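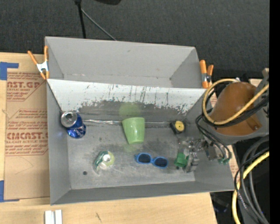 Ticket: Delegate roll does not match slate allocation
Product: Tidum Roll and Mandate, server edition
Site: Ircombe Federation, congress secretariat
Opened: 3/26/99
Priority: High
Status: Closed, with follow-up

Problem as reported

The seat report for the Mondano slate shows 97 voting delegates. The allocation approved by the credentials office is 90. The Vanhove slate and the unaffiliated list both report correctly. The error appears on the printed roll, on the screen summary, and in the export used to prepare voting cards. The secretariat needs a correct roll before cards are printed for the opening session. Card printing is on hold at the site.

Reproduced: yes, on a copy of the site database.

Log

Entry 1, support
Asked site for a full export of the delegate table, the slate table, and the alternates table. Asked whether any records were keyed by hand after the December import. Site confirmed that the Mondano list was resubmitted after the merger of two member lists and that the second file was loaded on top of the first.

Entry 2, support
Export received. The source file contains 1,475 rows, counting delegates, alternates, observers, and guests. Row count in the database matches the file, so no rows were dropped or added on import. Duplicate check on membership number came back clean. Duplicate check on last name plus branch also came back clean. The extra seats are not duplicate people.

Entry 3, site
Site reports that running Recalculate Seats from the Tools menu does not change the total. Restarting the server does not change the total. Site asks if the allocation can be overtyped on the summary screen.

Entry 4, support
Told site not to overtype. The summary field is display only in this version, and a value entered there is lost at the next refresh. It would not correct the card export in any case.

Entry 5, support
Compared status codes between the two Mondano files. The first file uses D for delegate and A for alternate. The second file came from the other member list and uses A1 for an alternate who may be seated and A2 for a reserve. The import map reads only the first character for A2 and stores it correctly as alternate. A1 is present in the map as an old code left over from a previous congress, where it meant "affiliated delegate, first class," and it carries a vote. Every A1 row was loaded as a voting delegate.

Filtered the table on slate = Mondano and source code = A1. Result is 7 rows. This accounts for the full difference.

Entry 6, site
Site confirms all of these people are alternates and none has been seated. Credentials office agrees that the approved number stands.

Entry 7, support
Steps sent to site:
1. Close the roll on all workstations.
2. Back up the database to a separate disk.
3. Open Setup, Import Map, and delete the line for code A1.
4. Add a new line: A1, Alternate, Vote = N.
5. Open the Mondano slate, filter on A1, and use Change Status to set the rows to Alternate.
6. Run Recalculate Seats.
7. Print the seat report and compare it with the signed allocation sheet.
Do not reimport the file. Reimporting clears the committee assignments, and those were keyed by hand.

Entry 8, site
Steps done. Seat report is now correct for all slates. Committee assignments are intact. One workstation still showed the old total.

Entry 9, support
The workstation was holding a cached summary. Delete SUMMARY.TMP from the local Tidum folder with the program closed, then reopen. Site confirms the total is now the same on all stations.

Entry 10, site
Card export rerun and checked against the roll. Card printing released.

Cause

Obsolete status code in the import map, combined with a second source list that uses the same code for a different purpose. The import gives no warning when a nonvoting category in the file is mapped to a voting category in the roll.

Follow-up

Change request filed to show the import map for review before any load that affects voting status. No release assigned. Until then, sites that merge lists from more than one member body should print the import map and clear codes from earlier congresses.

Site asked whether the standing committee quotas need to be recalculated. They are computed from the approved allocation, which did not change. No action needed.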